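Skikari readers pick their winner, and I owe my niece a fiver

16 February 2018

Well, the votes are in! The Skikari Young Readers' Prize has gone to The Lamp at Cotach, and I can't pretend I saw it coming. I had my money on the one with the otters (so did my niece's whole reading group, bar my niece, who is now insufferable and a bit richer).

If you've not come across the prize before, it's the one where grown-ups are kept well out of it. Seven books go on the shortlist, children aged eight to 12 read as many as they can manage, and anyone who has finished at least three gets a ballot paper. This year 1602 papers came back from 20 libraries, the best turnout the prize has had, and the count took two evenings and a lot of biscuits. I went along for the second evening and was put on the pile from Valdovinos branch, where somebody had drawn a very good shark on nearly every paper. Sharks don't spoil a ballot, I checked.

The winner had it by 60 votes in the end. It's a quiet sort of book, set on an island where the lighthouse has been switched off and the children decide to keep a light going themselves. There's a storm, there's a goat, there's a grandmother who won't speak to her sister. I read it in one go on the train and then had to pretend I had a cold. What surprised me is how many of the younger ones voted for it, because the first two chapters are slow and I'd have bet on plenty of them wandering off. They stuck with it. One ballot had "BEST GOAT" written along the bottom and underlined so hard the pen had gone through.

Second place went to the otters, and third to a funny, scruffy comic book about a school caretaker who is secretly a retired pirate. That one did brilliantly at Iso library, where I'm told the only copy came back with its cover held on by parcel tape. They've ordered more.

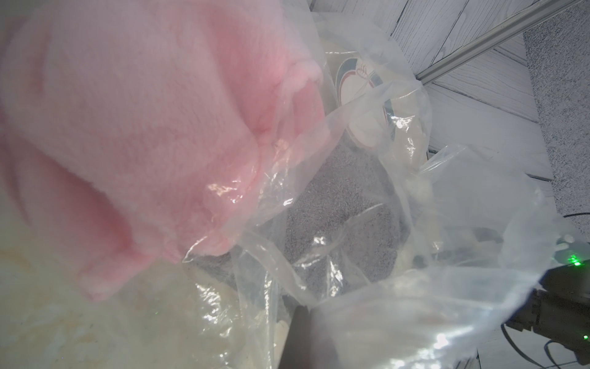

Pink plush and clear plastic, close up.

I do want to say something about the voting rules, as there was a bit of grumbling in the autumn and I was one of the grumblers. Until now you had to read the full shortlist before you could vote. It sounds fair enough on paper, but it meant the slower readers, and the ones who share a library card with three brothers, hardly ever got a say. Dropping it to three books was a proper argument, with people worrying that the shortest titles would win by default. Well, the winner is the second longest on the list, so I think we can put that one to bed. For the first time, audiobooks counted as well, and quite a few children ticked the little box to say they'd listened to at least one. I'd like to see that carry on.

A few things could be better. Two of the titles had waiting lists so long that some children didn't get them until after Christmas, and the branch at Cotach (no relation to the book, though you can imagine the excitement there) had a single copy of each to go round. The organisers know about it. They've said they'd like every branch to have at least two copies of each book next time, if the money can be found, and they're asking local bookshops whether they'd chip in. If you run one and you're reading this, please do!

I also missed the poetry. There wasn't a single verse book on the shortlist this time, and there have been some crackers lately. The selectors read piles of stuff, so I'm sure it was talked about, but I'd love to see one sneak in.

The award itself will be handed over in July, at the main library in Skikari, with the author there to read a chapter and sign books. It's free, but you'll need a ticket, and children who voted get first pick before the rest go to everyone else. Tickets will be at library desks nearer the time - don't ring them now, they haven't got any and they've had enough phone calls this week. Last summer's do was packed to the doors and I ended up sitting on a windowsill next to the large print westerns, so get there early if you like a chair.

Suggestions for the next shortlist are open from today. Any child can put forward a title, as long as it came out in the last two years and it hasn't been on the list before. There's a slip to fill in at the desk, with room for the title, the author and a line or two about why. Teachers can send in a batch from a whole class, and the box stays out until the end of the spring term.

My niece has already filled hers in. She won't tell me what it is, and she says she isn't taking bets below a tenner.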